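Workshop notebook: equipment planning, hand-held grippers
Monday, October. Entry opened 9.40, closed after lunch.

Purpose of this entry: to record the position on the second round of gripper purchases before the order form is sent to Purchasing. Colleagues who disagree with any line should write beneath it and initial.

The present stock is two hand-held units from Kimorar, both in regular use on the kitchen tasks. They are adequate. The finger blocks wear sooner than the linkage, and the spare pads ordered in the spring have all been fitted. A third unit has been requested by the group working on utensil sorting, who at present must book a day ahead.

Two quotations have been received. Kimorar asks 800 pounds for a complete unit with one set of fingers. Enache asks 554 pounds for the bare unit, fingers not included, and would charge separately for an adaptor so that our existing mounts can be kept. The Enache quotation does not state whether delivery is included. A query was sent this morning and no reply had come by the time of closing.

The table set-up for sorting remains as agreed: towel over the top, utensil caddy towards the back, stick handled in the fingers. Thin items are the reason the matter of finger width has been raised again. The standard blocks are chunky for a slim wooden stick, and a narrower pair should be priced alongside the unit.

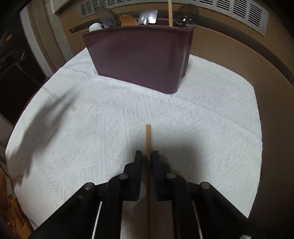 Should the third unit be bought before the spare fingers?
Spare fingers first. A worn pair takes a unit out of service, and two working units are of more use to the group than three of which one is waiting for parts.

The amount left in the equipment line is 1,066 pounds. One Kimorar unit would fit within it and leave 266 pounds for fingers and pads. The Enache unit leaves 512 pounds before the adaptor, delivery and fingers are added, and until those figures are in writing the two offers cannot be compared fairly. Storage is not a difficulty; the lower shelf of the tool cupboard will take another case.

Training clips for new operators are held on the Vimeo account and refer to the Kimorar model only. If Enache is chosen, the section on closing the fingers will have to be recorded again, and half a day of staff time should be set against the saving.

Idance has offered a service contract for both makes. It was considered and put off until the next budget year. Cleaning and pad changes are done in house and the present arrangement is satisfactory.

Actions
Spare fingers and pads: order form to be completed today.
Narrow fingers: ask both suppliers for a price.
Enache: await reply on delivery and adaptor.
Third unit: hold. Return to this page when the reply is in.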